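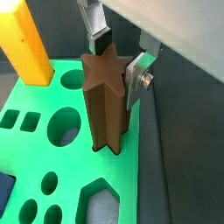 Fares Haddadin wrote that the customer portal was still timing out for him at 8:40 this morning, and that he had already cleared his cache twice as the auto-reply told him to. He could log in, but the order history page sat on a white screen and then gave error 995. He wanted to know if his July order had gone through before he placed it again.

Ticket 2563
Product: Stara order portal
Opened by: Fares Haddadin
Assigned to: Géza Halász
Priority: normal, raised to high at 9:15

9:05 — Géza Halász
Order 3105 is in the system and paid once. Asked Fares not to place it again. The portal status page shows green, so the checks aren't catching this. I can load my own test account without trouble.

9:15 — Géza Halász
Four more customers with the same error. All of them have long order histories. My test account has two orders on it. Raised priority.

9:50 — Géza Halász
Made a copy of Fares's account on the staging server. The history page fails there too, so it isn't his browser or his network. Error 995 is the portal giving up on a database query after 30 seconds.

10:20 — Géza Halász
The query reads the full shipping table for every order on the page. There used to be an index on the customer number. It is missing in production and present in the backup from before the Murkano update. The update script drops the index and builds it again at the end. The log stops before that step, no error written.

10:35 — reply from Murkano support
They asked for the log and the disk space on the server at the time of the update. Sent both. Free space was down to 400 MB, and they say the rebuild needs more than that. They will not say how much more.

11:10 — Géza Halász
Deleted old export files from the Drestunier folder to make room (Szénási office confirmed they have their own copies). Rebuilt the index by hand. Took six minutes. Orders could still be placed while it ran.

11:25 — Géza Halász
History page for Fares's account now loads in under two seconds. Wrote to him and the other four.

1:30 — Fares Haddadin
Works now, thanks. I see the July order. The invoice link next to it opens a blank PDF — is that the same problem or should I open a new ticket?

1:45 — Géza Halász
Separate problem, new ticket please. Keeping this one open until the disk space alert is set up.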